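About Setell

Setell designs and builds small apartment buildings, and we love doing it. Our largest has 49 homes. Our smallest has four, on a corner lot that everyone else in town had passed over because of its odd shape, and it's still one of our favorites (the triangular stairwell alone took us most of a winter to get right!).

We started out as a two-room drafting office that did kitchens and back porches. People kept asking us if we could do the whole house, and then a client with an old cannery asked if we could do a whole building. That became Akande, seven lofts with the original brick left showing and windows tall enough that residents had to order their curtains specially. We were hooked.

What we care about most is how a place feels on an ordinary weekday. Where do the groceries go when you walk in? Can you hear the elevator from bed? Is there a spot by the door to sit down and take off your boots? We draw those things first and let the outside of the building follow from them. It makes our elevations a bit unusual, and we're happy about that.

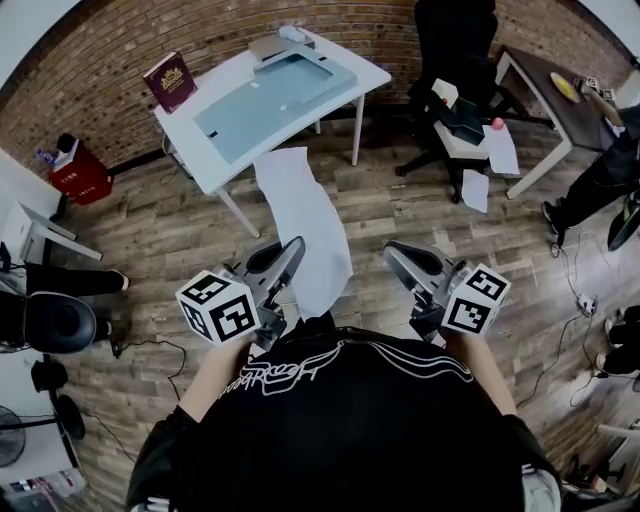
Riltura, our courtyard building, is where a lot of this came together. Every apartment has windows on two sides, so there's a breeze in summer without the air conditioning running all day. The kitchens face the courtyard and the bedrooms face away from it. We planted the courtyard before the first residents moved in — serviceberry, ferns and one very stubborn fig — and by now the plants on the north side need cutting back twice a year.

We keep our design and construction people under one roof. If a tile setter thinks a drawing is wrong, the person who drew it is a short walk away, and those conversations have changed our buildings for the better more often than we can say. We also keep a library of more than 1,000 material samples, and buyers are welcome to come in and handle them. Bring your kids. Bring your sofa cushion, if you're trying to match it!

Our next building, Akuvura, goes up beside the old rail yard. It will have a shared workshop on the ground floor, wide landings and a roof garden with proper soil depth, so tomatoes are a real possibility. The model apartment opens in December, and we can't wait to show people around.

Visits to the studio are by appointment. Parking is behind the building, through the green gate.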